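Speaker notes, Stollham meetup (the 20-minute slot, not the long version)

**Opening.** Say hi, thank Halima Makokha for the invite. Skip the company slide. Go straight to the number: 284 demonstrations, recorded in people's homes, with grippers you hold in your own hands. I still love saying that! Pause, drink water.

**Why homes.** Our lab table at Kedex was gray and bare, and the policy we trained on it got lost the moment it met a patterned cloth. So we went out to kitchens and dining rooms, anywhere with its own light and its own clutter. Shadows, embroidery, shiny toys (shiny toys are wonderful, they change color every time you tilt them). Click to the next slide and let people look for a bit. 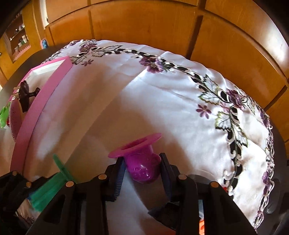 How many demonstrations does one toy task need before the policy is any use?

We started seeing decent grasps at 62, as long as they came from several different homes. Sixty-two from a single table got us almost nowhere.

**What makes a good one.** Slow approach, clean close, a short hold. Dario Serra's takes are lovely and I want to play 2 of them back to back. Mention that fumbles stay in if the person recovers, because the recovery is gold for training. Carmela Gentile disagrees with me on this and may be in the room, so invite her to jump in!

**Labels.** One line per take, typed right after it ends. Do the Cakum screen demo only if the wifi holds.

**Next.** 8 more homes by January. Ask who has a cluttered table.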